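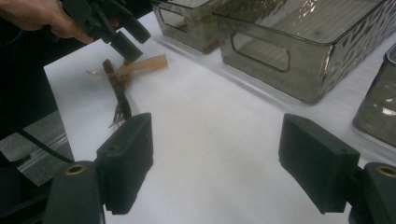 The fork and the tan strip, Friday morning.

Davoud Rezaei came to work at Cendon in September, and for the first week he dreamed of forks. In the dream he closed the gripper and the fork moved away from him politely, as a fish does.

"You are too good at it," Tanner MacLeod told him. Tanner sat behind the curtain and watched the recordings. "Number 14 is perfect. Number 20 is the same perfect. What will the model learn from you when the fork lies crooked?"

So Davoud began to put the fork crooked. He turned it toward the window, then toward the door. He laid it down with his eyes closed – this was his own idea – and took it from wherever it was.
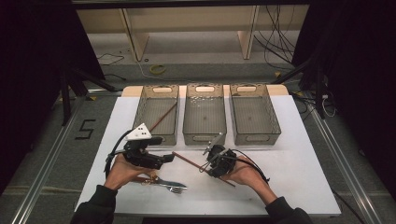 The sticks were harder. A stick wants to turn between the fingers, and the left hand must wait for it without hurry. His grandmother had taught him to wind wool in this way, one hand giving and the other receiving, and he had not thought of her for nine years.

At number 37 he stopped a little before the basket. He held the stick and breathed.

"Why did you wait?" Tanner asked through the curtain.

"I was remembering something."

It was quiet while Tanner played the recording again.

"Shall I delete it?" Davoud asked.

"No," said Tanner. "Keep it. Do the next one."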